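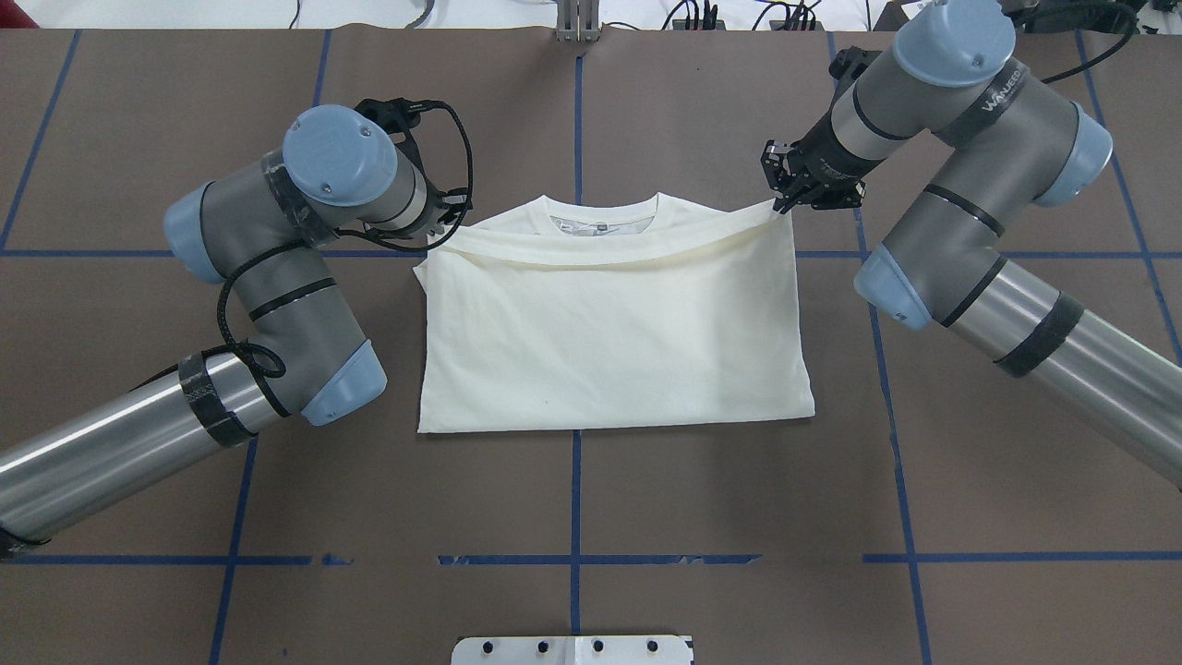
**White tees going yellow in storage, what am I doing wrong?**

Posted by Seul-gi Kang

I run a little market stall in Jitaru and sell printed tees, mostly whites and creams. In August I pulled out two tubs I'd packed away for winter and nearly 24 shirts had gone yellowish along the fold lines. They were all clean when they went in! I wash with Munik powder on warm, line dry, fold, lid on. Is it the tubs, the powder or the fabric? And can I rescue them, or are they rags now? I'd rather not bin them, the prints are still perfect.

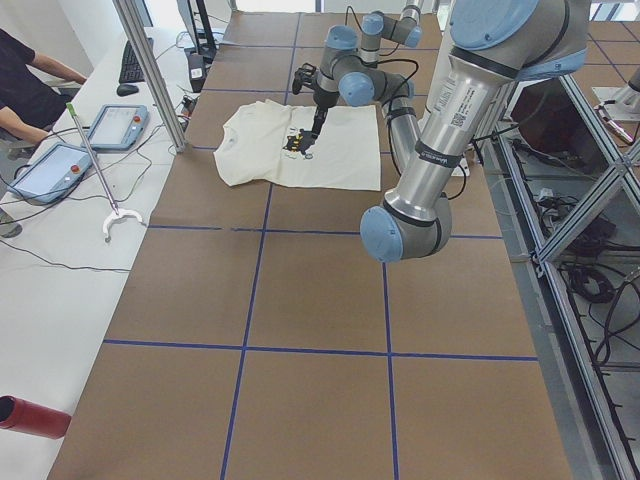
Some have a coloured print on the front, so I'm scared of anything with bleach in it. Any ideas?

---

**Han-gyeol Jeon**

My money's on leftover detergent. Had the same thing with my kid's cricket whites. If you use too much powder it doesn't all rinse out, and it slowly goes yellow while it sits there (worst on the creases, for whatever reason). Try half the scoop and an extra rinse.

For the ones you've got, soak them overnight in oxygen bleach, not chlorine, in lukewarm water. Turn them inside out and test one with a print first, as I can't promise how your ink will behave. Mine took two soaks. The colour came back pretty well, apart from one collar that never did.

Also make sure they're bone dry before the lid goes on. I leave mine on the airer an extra day, even when they feel done.

---

**bumico_fan2089**

chuck em in the sun, worked for my nan

---

**tubs_and_tins**

Agree on the rinsing. Check what they're sitting against too. I lined my tubs with old cardboard and it marked everything it touched. Now I use an old cotton pillowcase and refold the lot every couple of months so the creases don't sit in the same spot.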